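Why does ketchup get stuck?

Water pours out as soon as you tip the glass. Honey pours too, only slowly. Ketchup does something odd. You turn the bottle over and it just sits there. Then you give it a shake and far too much lands on your chips.

Scientists call water a simple liquid. It flows the same way whether you push it gently or hard. Ketchup is different. It is made mostly of tomatoes, and tiny bits of tomato are spread all through it. When the ketchup is left alone, those bits hold on to one another and make a weak kind of net. The net is strong enough to stop the ketchup from sliding.

When you shake or squeeze the bottle, the net breaks apart and the bits move past each other. The ketchup gets runnier. This is called shear thinning — "shear" means layers sliding over one another. Once you stop, the net starts to form again. That is why a blob of ketchup keeps its shape on your plate.

Other things around the house behave this way. Paint spreads easily under a brush but doesn't drip much down the wall. Toothpaste comes out when you squeeze and then stays on the brush.

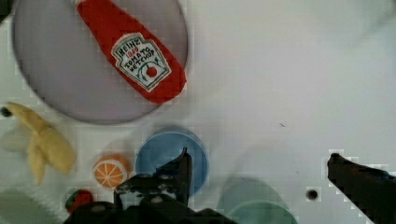
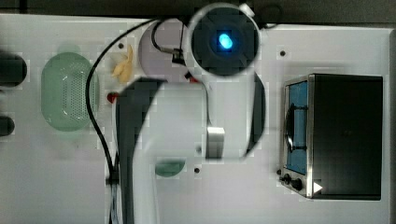

Some mixtures do the opposite. Stir two parts cornflour into one part water, slowly, and you can dip a spoon into it. Hit it with the spoon and it feels hard. This is called shear thickening.

If you try it, use a bowl with high sides and ask an adult first. Put the leftovers in the bin when you are done — cornflour can block the sink.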